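Como montar um treino por retomadas para pegar e largar

Quem já treinou uma política por imitação conhece o susto: no vídeo de demonstração o braço faz tudo bem, e na primeira posição ligeiramente diferente ele para a meio caminho e fica ali a hesitar. O método das retomadas ataca exatamente isso, e é tão simples que dá vontade de experimentar logo! Em vez de gravar só tarefas completas, gravamos também trechos curtos que começam em estados intermediários: a garra já fechada, a garra perto da borda do prato, o objeto já lá dentro.

Para seguir este tutorial você precisa de um braço com garra, uma câmera com vista fixa para a mesa, um recipiente raso e alguns objetos de formas bem diferentes. Nós usamos a banana como alvo e deixamos os outros alimentos espalhados na mesa como distração.

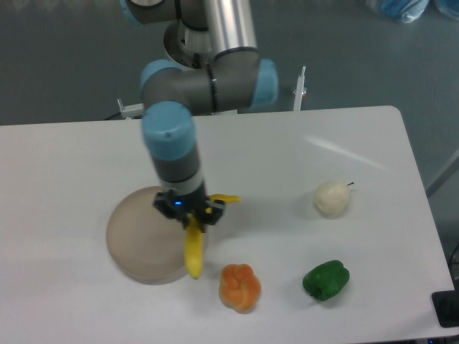
Jindedport, 2024-09-17

Passo 1. Grave as demonstrações completas. Comece com 16 por objeto, sempre do repouso até o repouso. Mude a posição do alvo entre uma e outra, mas deixe o recipiente onde está; ele só vai se mexer no passo 4.

Passo 2. Escolha os pontos de retomada. No Prikgate, a ferramenta que usamos para anotar, basta marcar o instante em que a garra muda de estado. Dois pontos por demonstração chegam: um logo depois de fechar, outro logo antes de abrir. Resista à tentação de marcar mais (eu não resisti em agosto e passei uma tarde apagando).

Passo 3. Grave as retomadas. Leve o braço até o ponto marcado, desloque-o um pouco para o lado e só então comece a gravar a correção. O deslocamento fica fora do registro! Se ele entrar, a política aprende a errar primeiro e a corrigir depois, com uma fidelidade impressionante.

Passo 4. Misture e treine. Nosso conjunto final ficou com 3764 trechos, e cada lote leva metade de tarefas completas e metade de retomadas. Com cerca de 2000 passos de treino já se nota a diferença na aproximação – vale a pena parar aí, testar, e mudar o recipiente de lugar antes de continuar.

Passo 5. Teste a partir do meio. Esta é a parte de que mais gosto. Coloque a banana no recipiente, posicione a garra sobre ela e deixe a política decidir a partir dali. Uma política treinada só com tarefas completas costuma se perder nesse ponto, e é bonito ver a outra seguir em frente. 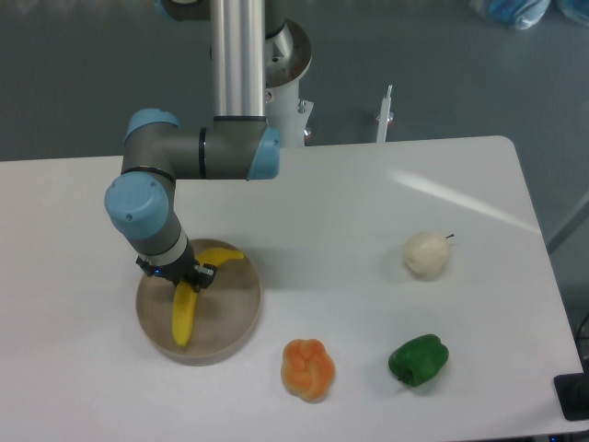 Erdal Gezer escreveu que no Rendham tentou o mesmo com objetos moles e que a proporção de metade para metade não lhe serviu: as retomadas puxavam a garra para baixo cedo demais, e ele acabou reduzindo o peso delas no começo do treino e subindo aos poucos.

Faz todo o sentido, e é fácil de incluir no passo 4. Se a sua garra desce antes de estar alinhada, comece com poucas retomadas por lote e aumente a cada teste. No Tuncer, o nosso script de treino, a proporção fica no arquivo de configuração e pode ser trocada entre uma sessão e outra – só não esqueça de anotar o valor junto com o resultado.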